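## 3. Fitting your Halliday soft case

Now for the fun part! Your phone is charged, your old case is off, and the new one is waiting in its sleeve. Fitting it takes a couple of minutes the first time and a few seconds after that, and once you've felt that last corner pop into place you'll want to do it again (go ahead, the case can take it).

You'll need:

- your phone, switched off or locked
- the Halliday case
- the Fidik cleaning cloth from the box
- a clean, flat table with plenty of light

> **Note:** If you bought the Bastunska screen film as well, put the film on first and let it sit overnight. Section 5 covers the film. Come back here when it's done.

### 3.1 Clean the phone

1. Lock the phone, or better still turn it off so you aren't opening apps while you wipe.
2. Shake out the cloth and wipe the back of the phone from top to bottom. Grit trapped under a soft case will scratch the finish over time, so go slowly around the camera.
3. Run a corner of the cloth along all four sides. Pay extra attention to the charging port, where pocket lint loves to gather.
4. Leave the screen for later. You're going to put your thumbs all over it in a minute.

> **Caution:** Don't use window cleaner, rubbing alcohol, or kitchen spray on the case. They dull the matte finish and can leave pale patches on the lighter colors. Lukewarm water with a drop of dish soap is fine. Dry the case completely before it goes back on the phone.

### 3.2 Put the case on

1. Hold the case with the open side facing you and find the camera opening.
2. Slide the top of the phone in first, camera end leading, and settle both top corners.
3. Press one bottom corner down into the case. It should go in with a soft pop.
4. Stretch the last corner over with your thumb. This one feels tight, and it's meant to! Our tester Heather Aitken likes to warm the case in her hands for a moment first, and it really does help on a chilly morning.
5. Run a fingertip around the whole edge and tuck in any spot where the rim has folded under.
6. Press each side button once. You should feel a clean click through the case.

If a button feels stuck, the case is sitting a little too high or too low. Pop out the bottom corners, nudge the phone, and press them in again.

### 3.3 Check the fit

1. Lay the phone on the table with the screen facing up.
2. Look straight down at it. The rim should run along all four sides of the glass, with no gap at the corners.
3. Tilt your head until a ceiling light shows up in the dark screen. Reflected light is great for finding fingerprints and smudges, so this is the moment to get the cloth out again.
4. Wipe the glass in long, straight strokes, working from the top edge down.

With the screen off, a phone in one of our pink cases should lie flat like this, its dark glass bordered by the raised rim:
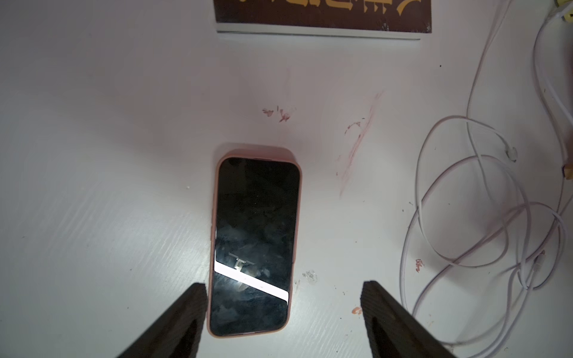

### 3.4 Take the case off

1. Turn the phone over so the screen faces your palm.
2. Push one bottom corner of the case outward with your thumb until the phone lifts free.
3. Work along the bottom edge to the second corner, then slide the phone out.

> **Caution:** Never pry the case off with a knife, a key, or a screwdriver. If it won't budge, try the other bottom corner.

Give the case a wash every few weeks and it'll keep that lovely soft feel. When you're ready to add the Farutura wrist strap, turn to Section 4 and have the 2 small loops from the accessory bag handy.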